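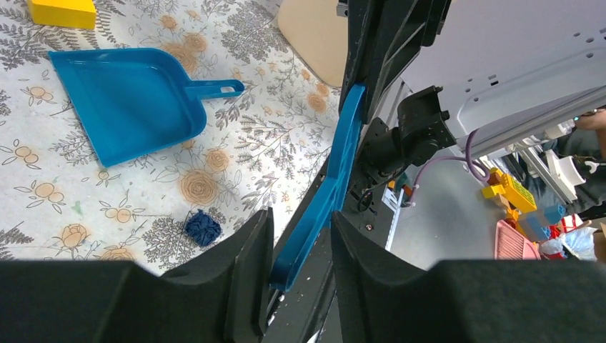
Wipe-clean tablecloths: does anyone else sweep theirs?
Posted by zeva_rin, May

My kids' craft table has worn a floral cloth since May of last year and I have stopped pretending I'll shake it out. I use a little dustpan on it now, right where it lies. A bright blue plastic one like this, short handle, hole in the end for hanging. It handles glitter and crumbs. What it does not handle is the crumpled navy lump sitting beside the biggest flower, or anything else larger than a raisin. So do I pick up toys first or sweep the lot?

Morikawa70
Toys first. Always. You are sweeping a table, not plowing a road.

bremuline
Disagree. Sweep everything to one side, then sort. I had 11 little figures on mine last night and if I'd stopped to admire each one I'd still be there. 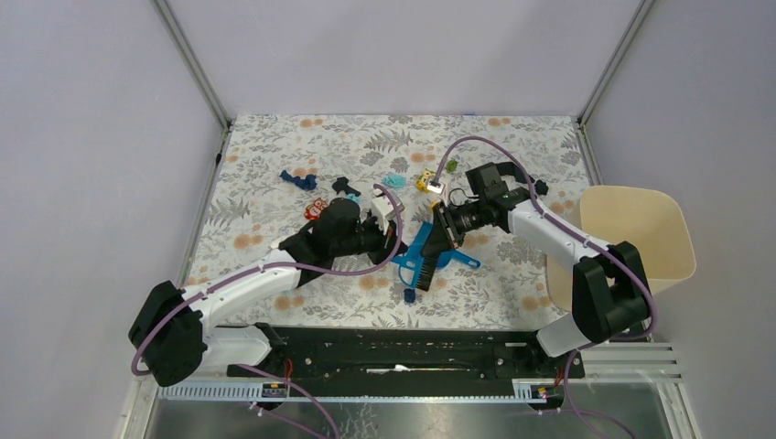 Dustpan and black-bristled brush out, toys still all over the flowers.

Morikawa70
And that's how a tiny green thing ends up in the trash and you end up digging for it at 2 a.m.

bremuline
It has happened once – fine, more than once.

Gintarė Krūmiņa
Can we talk about the cloth? Tan flowers on white, gray leaves everywhere. Half of what I try to sweep off mine is printed on. Get a plain one, Rin.

zeva_rin
Plain shows the marker. I'm keeping the flowers.

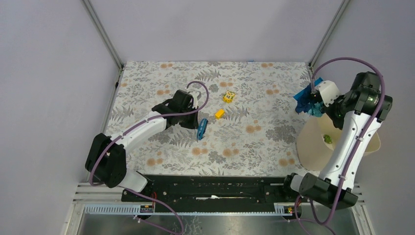 Reply 7: Udulton_mom
Blocks go in the big container, yellow ones included, then sweep. Takes me one song. My husband says two, but he picks long songs.

Morikawa70
So, toys first. Thank you.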